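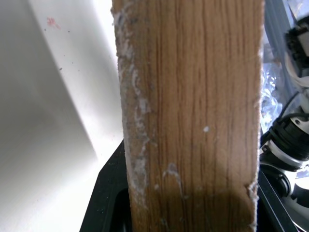

How a Tree Writes Its Diary

Last updated: Thursday, May 21, 2020

Have you ever rubbed your finger along a piece of wood and felt tiny ridges? Those ridges belong to something called grain, and grain is one of the best stories a tree can tell. It's the leftover plumbing of a living thing! Once you know how to read it, you will start seeing it everywhere – on doors, spoons, pencils, fence posts and the floor of the school gym.

A bundle of straws

Let's start inside a living tree. A tree has a big problem to solve. Its water comes in through the roots, down in the dark soil, but its leaves are way up in the sunshine. Some trees are taller than a ten-story building. How does the water get up there with no pump?

The answer is straws! Imagine holding a huge bundle of very, very skinny drinking straws, all standing up and all squeezed together. That's what wood is like inside. Each straw is made of cells that grew long and thin, and then died and left their tough walls behind. (Yes, most of the wood in a living tree is already dead. The tree doesn't mind a bit. It needs the walls, and empty cells make very good pipes.)

When the sun shines on the leaves, water escapes from them into the air. As it leaves, it tugs on the water behind it, and that water tugs on the water behind it, all the way down to the roots. Water likes to stick to itself. You can see this when a drop hangs from a faucet and stretches before it falls.

So when you look at a board and see thin lines running along it, you're looking at the direction the straws used to go. The lines follow the trunk, up and down, the way the water climbed.

Where do the dark lines come from?

A tree gets fatter every year. Just under the bark is a layer of growing cells called the cambium (say it like this: KAM-bee-um). It's thinner than a sheet of paper, and it makes all the new wood!

In spring, when there's often plenty of water, the cambium of many trees makes big cells with thin walls. This wood looks pale. By June the leaves are busy and the days are long. Later in the summer, growth slows down, and the new cells are smaller with thicker walls. They look darker because they're packed so tightly. In winter, where it's cold, the tree rests.

One pale band plus one dark band makes one year. Cut across the trunk and the bands are rings, like a target. Cut the trunk the long way, to make a board, and the very same rings turn into stripes. Same tree, same years, different view!

A wide ring usually means a good year for growing. A skinny ring might mean there wasn't much rain, or that hungry caterpillars ate the leaves, or that a big neighbor was hogging the light. Scientists who study rings are called dendrochronologists. Try saying that with a mouthful of crackers.

Straight stripes, wavy stripes

Now for my favorite part. The stripes on a board change depending on how it was cut.

Think about a jelly roll cake. Slice it across and you see a swirl. Slice it the long way, and you see layers. A log works in a similar way. If the saw goes straight toward the center of the log, the board has neat, straight, narrow stripes. If the saw skims along the side of the log, the stripes can make tall arches that look like mountains or church windows.

Knots change the stripes too. A knot is the place where a branch began. The trunk kept growing around it, so the grain has to bend past it, like a stream going around a rock.

Why wood can be fuzzy

Wood fibers are strong, but they can be pulled apart. If a saw blade is dull, or if the wood is damp when it's cut, some fibers tear and bend over instead of being sliced cleanly. They stick up like bed hair! Woodworkers even call this "fuzzy grain." Sandpaper can smooth it down. Always rub in the same direction as the grain, or you'll leave scratches that show.

This is also why splinters are long and skinny and never shaped like a little ball. The fibers split easily side by side, but it's hard to snap straight across them. That's why people chop firewood from the end of the log and let it split down its length.

Try it: the celery tree

Celery isn't wood, but it has tubes that carry water, and you can see them working.

You need a stalk of celery with its leaves still on, a glass, some water and blue or red food coloring.

1. Pour 100 milliliters of water into the glass.
2. Add 20 drops of food coloring and stir.
3. Ask a grown-up to trim the bottom of the celery, then stand it in the glass.
4. Leave it on a sunny windowsill overnight.

Look at the leaves the next day. Then ask the grown-up to cut the stalk across, and look for a row of colored dots. Those are the ends of the tubes! Now cut a piece the long way. The dots have become lines – exactly what happens when a log becomes a board.

Try it: a grain hunt

Take some thin paper and a crayon with the wrapper peeled off. Lay the paper on bare, unpainted wood and rub gently with the side of the crayon. Collect rubbings from 3 different places and write on each one where you found it. Are the lines close together or far apart? Do any of them swerve around a knot?

Words to keep

Grain: the direction the fibers run in a piece of wood.
Cambium: the thin growing layer under the bark.
Knot: the spot where a branch joined the trunk.

Comments

Daranee Sriwong: We did the celery with red and the leaf tips went pink by breakfast! My son wants to know if it works with a carrot.

Mohammed-Awal Ametepe: Used this with my class. The jelly roll cake helped a lot, although now they all want jelly roll cake.

treehouse_kid: i found a stump with 50 rings and then i lost count and had to start over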